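Hilo sobre la junta de la puerta en lavadoras de carga frontal, que es de donde sale casi todo el mal olor que la gente achaca al detergente. Va por partes.

1/ El fuelle de goma tiene un pliegue inferior que retiene agua después de cada ciclo. Tiene orificios de drenaje, normalmente en la parte baja. Si se tapan con pelusa, el agua se queda ahí hasta el siguiente lavado.

2/ Comprobación: se abre la puerta, se separa el labio de la goma con dos dedos y se pasa un papel de cocina por el fondo del pliegue. Si sale gris o pegajoso, hay biopelícula. Si sale solo mojado, basta con secar.

3/ Limpieza del pliegue: paño de microfibra, agua templada y una gota de lavavajillas. Para los orificios, un bastoncillo. Nada metálico. La goma rajada no se repara, se cambia, y el cambio lleva una tarde si no se ha hecho antes.

4/ Lejía: solo diluida, solo si el manual la admite y nunca en la misma sesión que vinagre o antical ácido. Aclarado en vacío después.

5/ Ciclo de mantenimiento: tambor vacío, 60 grados o más, sin suavizante. Yo lo hago cada 32 lavados, que en mi casa son unos dos meses. Llevo la cuenta en Wotero, pero una raya a lápiz en la pared del armario cumple igual.

6/ Entre lavados, puerta abierta. En mi cocina la máquina va pegada a un armario alto verde menta sin tiradores, así que antes de fijar nada medí el giro completo de la puerta. La colada pendiente espera en un cesto blanco calado, en el suelo. Las rayas rojas y blancas van en tanda propia, a 30 grados.
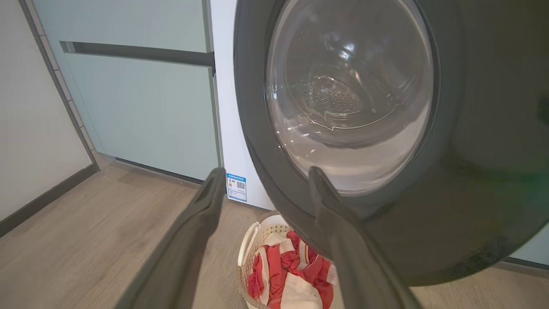
Buppha Thammasiri responde que ella la deja abierta siempre y el olor vuelve a los tres días, así que algo más tiene que haber.

7/ Puede ser. Con la puerta abierta y el pliegue limpio quedan tres sospechosos: cajetín, filtro y desagüe. En ese orden, por pura comodidad.

8/ Cajetín: se extrae entero, pulsando la pestaña central en la mayoría de modelos. Lo que huele suele estar en el techo del hueco, donde caen los chorros de agua. Cepillo de dientes viejo y linterna.

9/ Filtro: toalla y bandeja baja delante, abrir despacio. En el mío salieron 200 ml de agua, un botón y la etiqueta de una camiseta. Revisar también que la hélice de la bomba gire; lo hace a saltos, es normal.

10/ Desagüe: si el tubo entra demasiado en la toma de pared puede hacer sifón y devolver olor. La altura correcta viene en el manual. La mía estaba a 41 cm del suelo cuando el manual pedía 61. La subí con una brida y una escuadra.

11/ Dosificación. El exceso de detergente líquido a baja temperatura deja residuo en goma y cuba. Pasé a polvo para la ropa blanca y a media dosis para lo demás. El agua de aquí es blanda; con agua dura la cuenta cambia.

12/ El suavizante lo retiré en enero. Las toallas absorben más y el cajetín tarda mucho más en ensuciarse.

13/ Sobre las pastillas limpiadoras: probé las de Skinora y no noté diferencia frente al ciclo en vacío con percarbonato. No digo que no sirvan. Digo que con el pliegue sucio no llegan a donde hace falta.

14/ Me preguntan por el percarbonato: dos cucharadas soperas directamente en el tambor, ciclo largo de algodón. Sin ropa.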